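About Murkville Handling

Murkville Handling measures how well robot arms do the small jobs found in homes, stockrooms and packing areas. The company was founded by Đạt Kiều, formerly a maintenance fitter at the Nikcombe distribution centre, and has eight staff.

Our test catalogue holds 152 chores. Each is run on ordinary goods in ordinary clutter: fabric bags, woven baskets, wire racks, soft toys, loose cables. Goods are not spaced out or re-coloured to suit the vision system.

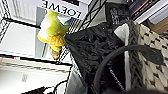 Rigid cartons on a clear shelf are close to solved. Deformable goods are not. A bag handle changes shape when touched, and black fabric returns little usable depth data. Of the 152 chores, 47 are currently completed without human correction at a pace a shop would accept. Folding, bagging and untangling account for most of the remainder.

Results are published in the Julletberg series, now at revision 5. Failed runs are reported alongside successful ones, with the grasp log attached. Gripper geometry and control software are recorded for every run.

We do not sell robots. Clients are retailers and equipment makers who want an independent figure before committing to a purchase. Bench enquiries go to the Vương Street office.

Page last revised 2018-03-11.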